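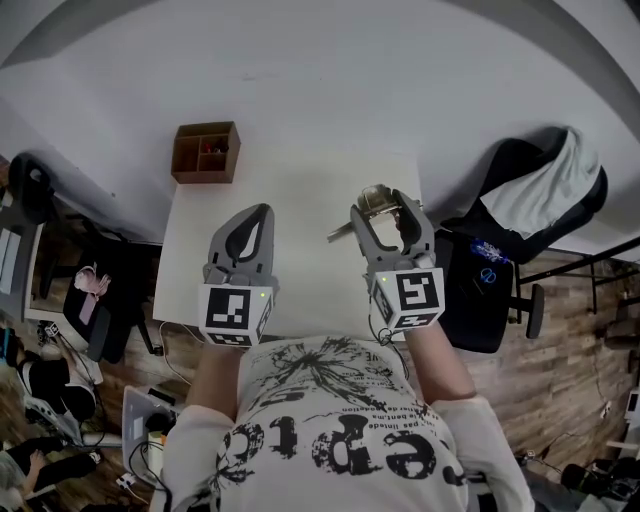 Reading time: 2 minutes

The Hinivard building is on the eastern side of Storkau, 300 metres beyond the last bus stop, and the visitor entrance is at the back. I went on 4/16/22 for the spring open day. Tours ran in groups and took in the workrooms on the first floor, the store and the packing hall. My interest was in the small-parts work, so most of these notes concern that.

The workrooms are plain. White tables, white walls, a wood-plank floor in warm brown and black office chairs. One chair had a white cloth over the backrest and a black bag on the seat. I would have expected a harder floor where small pieces are handled, and asked whether dropped parts get lost between the planks. The guide said the gaps were filled when the rooms were fitted out and that a sweep is done before lunch and again at closing.

Sorting is done into compartment boxes. The one at the far end of the table was small, brown and wooden, divided into sections, with small red items in one of them. The store uses the same system on a larger scale: 108 boxes on open shelving, each with a card on the front giving the part code, the date of filling and the initials of the person who filled it. Boxes are never topped up. A part-used box is emptied, checked and refilled under a new card. This takes longer, but it keeps batches apart.

Part codes run from 1 to 951, with gaps where items have been withdrawn. The numbers are not reused. There is no grouping by size or material, so neighbouring codes can be quite unlike each other, and new staff are given a printed index for the first month. I found the index hard to follow – it is ordered by supplier, and two of the suppliers, Fodside and Gallardo, have near-identical ranges.

The packing hall was the least interesting stop. It has 4 benches, a set of scales at each, and a shelf of flat cartons above. Orders are checked by weight before sealing. I asked what tolerance was used for very light pieces and was told that these are counted by hand, with a second person repeating the count.

Practical points for anyone going next year. Parking is limited and fills early. The stairs to the first floor are steep, and the lift is for goods only. Tea was served in the entrance hall – no charge, but bring your own cup. The store is kept cool, so a jacket is useful. The handout with the floor plan was gone by the time my group started, and I have written to ask for a copy.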